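Galerie: Zwei Hände am weißen Tisch
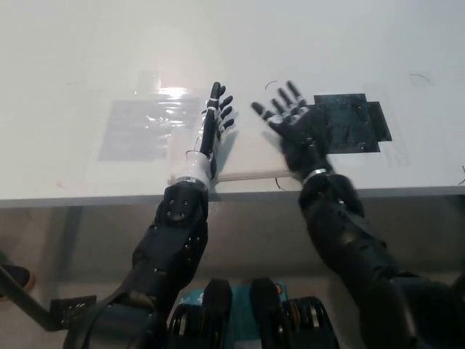
Robotik-AG Flakix – Projektgruppe Greifen

Seit Oktober treffen wir uns wieder jede Woche, und weil so viele Eltern und Ehemalige gefragt haben, was wir da eigentlich treiben, gibt es nun endlich den Anfang einer kleinen Galerie. Unser Projekt heißt Trimier, und wir hängen alle sehr daran – auch an Tagen, an denen der Code partout nicht will.

Zum Bild: beide Arme über der Tischkante, die linke Hand auf der Seite mit dem Daumen nach oben, die rechte offen mit gespreizten Fingern. Wer genau hinschaut, entdeckt auf der Platte auch die durchsichtige, knittrige Folie, die im Licht so schön glänzt.

Für eine Übungsrunde nehmen wir uns 30 Minuten, danach wird gewechselt, damit wirklich jede und jeder einmal drankommt. Neue Gesichter sind uns herzlich willkommen, Vorkenntnisse braucht ihr keine – nur ein bisschen Geduld!

Stand: 23. Februar 2021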